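Szenen würfeln statt bauen: Domain Randomization für die Objekterkennung mit Wikska

Wer schon einmal einen Erkenner auf selbst gerenderten Bildern trainiert hat, kennt vermutlich den Moment, in dem die Kurven wunderbar aussehen und das Netz dann vor dem ersten fremden Hintergrund kapituliert. Bei mir war es eine Tapete. Seitdem randomisiere ich fast alles, was sich in einer Szene randomisieren lässt, und es macht mir ehrlich gesagt mehr Spaß als das Training selbst!

In diesem Tutorial richten wir einen kleinen Szenengenerator ein, der Räume, Objekte und Kameras zufällig zusammenstellt und zu jedem Bild gleich die passenden Masken schreibt. Ich arbeite mit Wikska als Renderer und Nolus als Trainingsumgebung. Die Ideen lassen sich aber ohne große Mühe auf andere Simulatoren übertragen.

Was ihr braucht

Eine laufende Wikska-Installation mit Python-Anbindung
Einen Ordner mit 3D-Modellen, die eine Kollisionsgeometrie mitbringen
Einen Ordner mit Texturen für Wand und Boden
Etwas Plattenplatz, denn neben dem Farbbild speichern wir Tiefe und Instanzmaske

Schritt 1: Projekt anlegen

Legt im Projektordner die Unterordner modelle, texturen, szenen und ausgabe an. In szenen kommt eine Datei namens raum.yaml. Alles, was gewürfelt werden darf, steht in dieser Datei und nirgends sonst. Ich hatte früher Zufallswerte quer durch den Code verteilt und konnte nach einer Woche keine einzige Szene mehr reproduzieren.

raum:
 wand: texturen/wand/*
 boden: texturen/boden/*
seed: 1000
bilder_pro_szene: 40

Der Seed gehört unbedingt in die Ausgabe mit hinein. Ich schreibe ihn in den Dateinamen, dann lässt sich jede merkwürdige Szene mit einem einzigen Aufruf zurückholen.

Schritt 2: Objekte auf die Tischplatte bringen

Jetzt wird es schön. Der Generator sucht sich eine Auflagefläche, zieht eine Handvoll Modelle und verteilt sie darauf. Naheliegend wäre, die Objekte einfach auf Plattenhöhe zu setzen. Dann stecken aber runde Sachen gern ineinander, und längliche stehen senkrecht wie Kerzen. Besser lasst ihr sie aus geringer Höhe fallen und wartet, bis die Physik zur Ruhe gekommen ist.

flaeche = szene.auflage("tisch")
for m in ziehe(modelle, rng):
 m.setze_ueber(flaeche, hoehe=0.04, rng=rng)
physik.bis_ruhe(max_sekunden=3)

Mischt dabei unbedingt große und kleine Modelle. Ein Topf, eine rote runde Frucht hinter einer großen grünen, dazwischen dünne Stäbe: Solche Zusammenstellungen liefern Überlappungen und sehr schmale Masken in einem einzigen Bild. 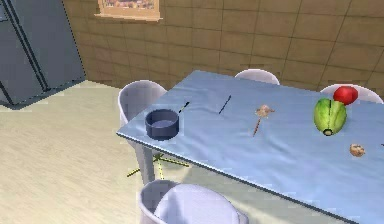 Die dünnen Teile sind nämlich der eigentliche Härtetest für die Segmentierung. Bei niedriger Auflösung bleiben von einem Stab oft nur ein paar Pixel Breite übrig, und wenn dann noch eine weiche Kantenglättung in die Maske hineinläuft, bekommt ihr am Rand Mischwerte, die zu keiner Instanz gehören. Schaltet die Glättung für den Maskenkanal deshalb ab. In Wikska geht das getrennt vom Farbbild:

kamera.farbe.glaettung = True
kamera.maske.glaettung = False

Objekte, die von der Platte gerollt sind, erkennt ihr an ihrer Höhe nach der Ruhephase. Ich werfe sie nicht weg, ich markiere sie mit am_boden: true. Für den Greifplaner sind sie uninteressant, für den Erkenner sind sie Gold wert.

Schritt 3: Die Kamera würfeln

Eine Kamera, die immer brav auf die Tischmitte schaut, erzeugt ein Netz, das Objekte in der Bildmitte erwartet. Zieht also zuerst einen Zielpunkt auf der Fläche, verschiebt ihn ein Stück zufällig und setzt danach erst die Kameraposition auf einer Halbkugel darüber. Angeschnittene Möbel und Objekte am Bildrand sind ausdrücklich erwünscht!

Prüft anschließend mit einem Strahl von der Kamera zum Zielpunkt, ob ihr freie Sicht habt. Steckt die Kamera in einer Stuhllehne, zieht ihr eine neue Position. Nach 3 Fehlversuchen verwerfe ich die Szene komplett, das ist schneller als jede schlaue Reparatur.

Schritt 4: Störobjekte und Hintergründe

Den Tipp zu diesem Schritt verdanke ich Corina Koller, die bei Womura an der Wahrnehmung für mobile Greifer sitzt: Störobjekte dürfen ruhig aus einer ganz anderen Welt stammen als die Zielklassen. Ich hatte bis dahin nur Küchenkram in der Küche und Werkzeug in der Werkstatt. Das Netz lernte dabei fröhlich mit, dass alles, was vor Fliesen steht, wohl ein Topf sein wird.

Also kommt eine zweite Modellliste dazu, aus der ohne Rücksicht auf den Raum gezogen wird. Eine hölzerne Schubkarre vor sechseckigen Wandfliesen ist dafür ein herrlicher Kandidat — zwischen den Speichen des Rads sieht man das Fugenmuster, und genau dort zeigt sich, ob die Maske sauber durchbrochen ist oder das Rad als volle Scheibe gespeichert wird.

stoerer:
 modelle: modelle/fremd/*
 klasse: hintergrund
 maximal: 4

Falls eure Maske an solchen Stellen zuläuft, nutzt der Kanal wahrscheinlich die Kollisionsgeometrie und nicht das sichtbare Netz. Stellt quelle auf "netz" um und rendert die Szene mit demselben Seed noch einmal.

Bei den Texturen lohnt sich ein Blick auf die Skalierung. Würfelt sie zusammen mit dem Muster, sonst lernt das Netz die Fliesengröße als heimlichen Maßstab. Fenster mit Außenansicht könnt ihr unverändert mitlaufen lassen. Die Ansicht darf unscharf sein, sie bekommt einfach die Klasse hintergrund.

Schritt 5: Stichprobe ansehen und Training starten

Bevor ihr den großen Lauf startet, rendert eine kleine Stichprobe und legt die Masken halbtransparent über die Farbbilder. Mir fallen dabei jedes Mal Fehler auf, die kein Test gefunden hätte. Danach geht der Ordner an Nolus:

nolus train --daten ausgabe/ --mischen --val-nach-seed

Der Schalter val-nach-seed ist wichtig. Er trennt Training und Validierung nach Szenen, sodass zwei Blickwinkel auf denselben Raum nie in beiden Hälften landen.
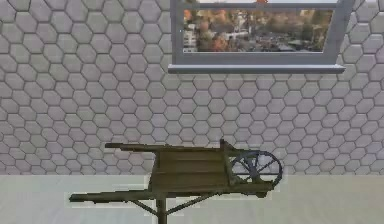

Koller-Werkstattblog, April

Nachtrag zu Schritt 2: Wenn bis_ruhe bei euch regelmäßig ins Zeitlimit läuft, schaut euch die Rollreibung der runden Modelle an. Steht sie auf null, kullert eine Kugel auf einer ebenen Platte munter weiter. Ein kleiner Wert reicht völlig, und die Szenen sind danach auch deutlich schneller fertig. Die angepasste raum.yaml lade ich am Montag hoch, zusammen mit dem Skript für die Maskenüberlagerung.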